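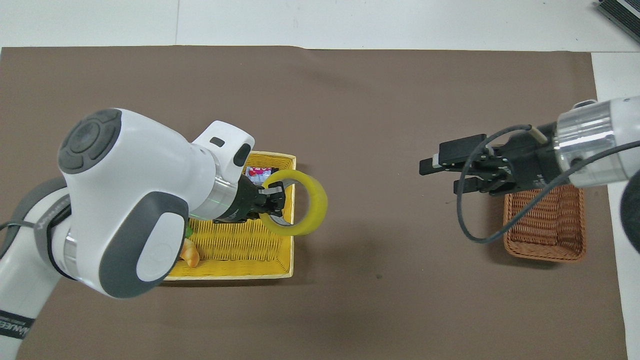 Moving day between two baskets, as practiced by the Grustley robotics club.

Reading time: 3 minutes
Print | E-mail

I have been helping with the after-school robotics club at Grustley since October, and I'd like to put in a kind word for the dullest task we do. The students have a yellow basket, a brown basket and two robot arms, and things are supposed to travel from one basket to the other. That is the whole project. A visiting parent watched it for a while and asked me, very politely, when the competition part started.

I understand the question. The club used to build for the Clavoteck Cup, with the ramps and the buzzers and the matching shirts, and I loved those evenings as much as anybody. But I noticed, over a few seasons, that two or three students did the building and all the rest held the tape measure. The Cup rewards a machine that does one trick very fast, and a room full of fourteen-year-olds will quite sensibly hand the job to whoever already knows the trick.

Baskets are kinder. Everyone has an opinion about how to pick up a carrot! A girl who had hardly spoken all fall spent an entire afternoon arguing that you ought to take a croissant across its narrow middle, and drew us a chart, and then drew a better one. The group has set itself a goal of 1,000 logged tries before the end of the year – they write down the misses too, which I insisted on and which made me briefly unpopular – and the last time I looked at the binder they had reached roughly 800. I read those pages with real pleasure. The handwriting changes every few lines, so you can tell that the work is getting passed around.

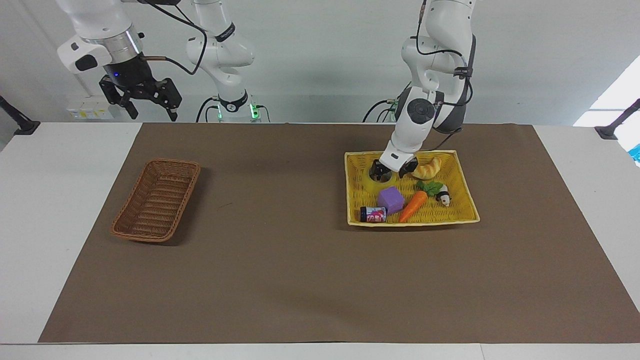
Bianchini, who read a draft of this, wrote back that I was being sentimental, that students need a deadline and a rival school far more than they need a binder, and that without a trophy at the end half of them will have drifted off by spring.

Well, some may. We had 23 sign up, and I don't expect to keep every last one, any more than the chess club does. I'd only say that drifting happened in the trophy years as well, and it was the quiet ones who went first, usually without telling us. I would rather lose a few who find baskets boring (a fair opinion, and I've held it myself at a quarter to six) than lose the ones who never got a turn.

So I hope the school will keep the club's hours as they are next year, and leave the Clavoteck Cup as something students can enter if they want to. The spring grant form from Parnomum asks us to list "awards and placements." I plan to attach a few pages of the binder there, croissant chart included, and see what they make of it.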